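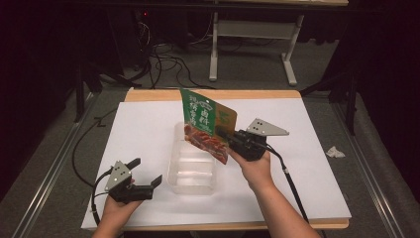 ## 4. Setting up the Ondo label printer

Okay, so you've unpacked the Ondo, you've found the power cord (mine was hiding under the cardboard insert), and you have a roll of labels ready to go. I do this part at the kitchen counter, but any flat spot near an outlet is fine. You'll want your phone too, with Bluetooth turned on.

### 4.1 Loading the roll

1. Leave the printer unplugged for now.
2. Push both side tabs in and lift the lid. It's stiff the first few times!
3. Drop the roll in with the labels facing up, so they feed toward you from the top of the roll.
4. Slide the two green guides in until they touch the paper. Touch, not squeeze. If they pinch, the labels come out crooked and you'll spend ages wondering why.
5. Pull one label past the front slot and close the lid until both sides click.

A full roll holds 300 labels. I write the date I opened it on the inside of the core in pencil, which Lai-ching Yeh taught me, and I've never run out in the middle of a big restock again.

**Caution:** The little bar under the lid is the print head, and it gets hot. Give it 12 minutes to cool before you reach in to clear a jam. I have a small pink mark on my thumb from skipping this.

### 4.2 Pairing with your phone

1. Plug the printer in and hold the power button until the light blinks blue.
2. Open the app and tap **Add printer**.
3. Pick the one called Ondo. If two show up, pick the one with the stronger signal.
4. Type in the code, 2974, and tap **Pair**.
5. Wait for the light to go solid. You have 60 seconds, and after that it quits blinking and you start again from step 1.

**Note:** Only one phone can be paired at a time. If it refuses to connect, go ask whoever used it last to close the app on theirs. That fixes it nearly every time for me.

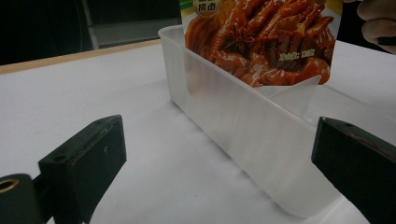
*Akville Pantry Club*

### 4.3 Making your first label

Start with something easy, like rice or oats.

1. Tap **New**, then **Dry goods**.
2. Type the name of the food. Keep it short, because long names shrink until you need a magnifying glass.
3. Set **Opened on** to today. The app guesses, but it guessed wrong for the whole month of June last year, so please look at it.
4. Fill in **Use by** from the original packaging before you throw that away.
5. If the food has nuts, sesame, wheat or anything else on the allergen list, turn on the **Allergen** line and type it out in full. No abbreviations here, please.
6. Tap **Preview**, read it once, then **Print**.

Stick the label on the short end of the container so you can read it when the tubs are lined up on a shelf. Lids get swapped around, so I never label a lid. Make sure the plastic is clean and dry, then press from the middle out.

### 4.4 If the label looks wrong

- **Faint on one side:** open the lid and close it again, pushing down on both corners.
- **Blank:** the roll is in upside down. Flip it over.
- **Text runs onto the next label:** go to **Settings > Paper** and choose **Find gap**. It feeds out two blanks and sorts itself out.
- **Gray smears:** wipe the cooled print head with a cotton swab and a bit of rubbing alcohol, and let it dry.

Still stuck? Leave a note for Maricica Barbu with a misprinted label taped to it. She has the spare printer and the manual for the older Cilgate model, in case that's the one you ended up with.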